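Teleop im Simulator: wie viele Demos für den Toaster?

vilmos_k
2 Jul 2024
Ich steuere gerade die Küche in der Simulation fern und will dem Arm beibringen, den schwarzen Hebel am Toaster zu drücken. Bisher 11 Demos, davon 3 brauchbar. Mit der Fingerhand komme ich ständig von der falschen Seite – der Arm selbst verdeckt mir von oben die halbe Granitplatte.

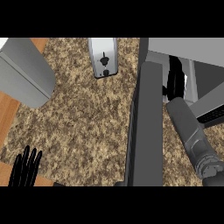

Deshalb fahre ich inzwischen immer erst ganz nach links und taste mich dann langsam zum Hebel vor. Macht ihr das auch so oder nehmt ihr eine zweite Ansicht dazu?

Bakska
Zweite Ansicht, klar! Und die schlechten Demos raus, sonst lernt er dein Zögern mit.

margit.sz
Sehe ich anders. Ich hatte 262 Demos drin, auch die mit Korrekturen, und gerade die haben geholfen (bei mir war's allerdings eine Schublade).

Bakska
Korrekturen ja, Rumstochern nein ;)

vilmos_k
Ok, dann sortiere ich heute Abend mal aus und nehme sieben neue auf.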